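# The Long Way to a Hem

Orkthorpe, December, a little after four. Dark already.

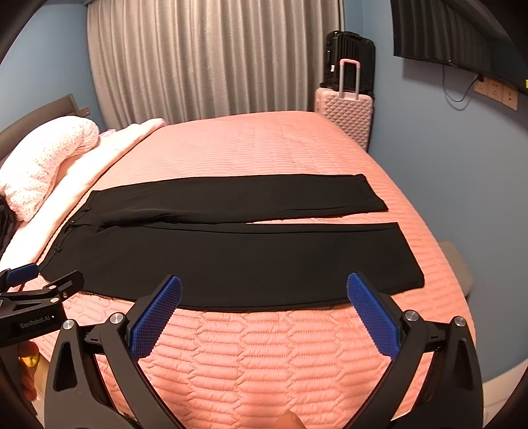 Alterations shops are having a moment. Not the dry cleaner with a machine in the back – proper shops, a counter, a curtain, a person who looks at your ankles before your face. Orkthorpe lost its last one years back and now has two. Both busy. Ask the owners what comes in and it's the same answer: black trousers. Black trousers like the pair laid out flat on a pink quilted bedspread, legs side by side, one hem reaching farther than the other. Weddings, funerals, new jobs, waiters. Take them up, let them out, can you do it by tomorrow.

Parveen Sultana can't do it by tomorrow. She has a sign. People read the sign and ask anyway.

Her shop is called Mạch, a name she kept when she took the lease over from Lâm Bùi, who ran it as a fabric counter and still comes in most mornings to cut linings. It means a seam of stitches, or a pulse, or a circuit, depending on who's talking. Lâm prefers pulse. Parveen liked how it looked over the door and didn't want to pay for a new sign.

Narrow room. Radiator that ticks. A rail down the left wall, every hanger with a paper tag, and the tags are the real filing system – name, phone, what hurts. "What hurts" is her phrase. Tight in the seat, gapes at the back, drags on the left shoe. She writes it in the customer's words, not in tailoring words, because that's what they'll check in the mirror.

"They don't want a half inch," she says. "They want to sit down at dinner."

She learned on school uniforms. Her mother took them in by the bag every August, 50 skirts a week at the worst of it, and Parveen did hems at the kitchen table from when she was eleven. Hated it. Went off and did bookkeeping for 19 years. Then the firm moved, she didn't, and a neighbor asked if she could still do a zipper.

She could still do a zipper.

Across the canal it's a different sort of operation. Pieter Naidoo and Lợi Cao opened Ferico last spring in what used to be a travel agent, and the globe is still in the window becuase customers like it. Pieter does coats and jackets. Lợi does everything below the waist and all the talking. They don't do tags, they do a ledger, big green thing, two columns. No computer. Lợi tried a booking app for a month and spent most of it apologizing.

What they argue about is pressing. Pieter thinks a garment should go out the door looking as if it had never been touched. Lợi thinks a crease is the customer's business. There was a near falling-out over a pair of linen trousers in June and I was told about it separately, by both of them, with different endings.

Prices. Everybody asks. A plain hem costs less than lunch. Relining a coat costs more than some coats, and Pieter will tell you so and wait. Most go ahead. It was dad's, it's the only one that ever fit, they've had it since college. He's stopped being surprised.

Nobody's getting rich. Thread is up, rent is up, and the good interfacing comes from one supplier who answers the phone when he feels like it. Parveen buys hers in bulk with Ferico now – Lợi's idea, splitting the order 50-50 and the delivery charge too. Rivals, technically. They send each other work. Leather goes west over the canal, beading comes east.

And the customers are getting younger. That's the part neither shop saw coming. Kids with thrift-store suits, four sizes out, wanting them cut down. Định Phí is one, second year at the college, came to Mạch with a jacket he'd found in a basement sale and a drawing of what he thought it should be. Parveen told him the drawing was impossible. Then she showed him why, with chalk, on the jacket. He's been in on free afternoons ever since, unpicking mostly. Unpicking is how you start. You take apart what someone else did and you see where they cheated.

"Pockets," he says. "They always cheat on the pockets."

He's shortened one pair of trousers himself so far, his own. Left leg came out good. Right leg he did again. And then again. Parveen made him stand on the box by the mirror in his actual shoes, which he'd forgotten to do the first time, and pinned it herself without a word.

Five o'clock, the bell goes. Woman with a garment bag over her arm, coat still buttoned, looking at the sign.

"I know," she says. "But is there any chance for tomorow?"

Parveen is already reaching for a tag.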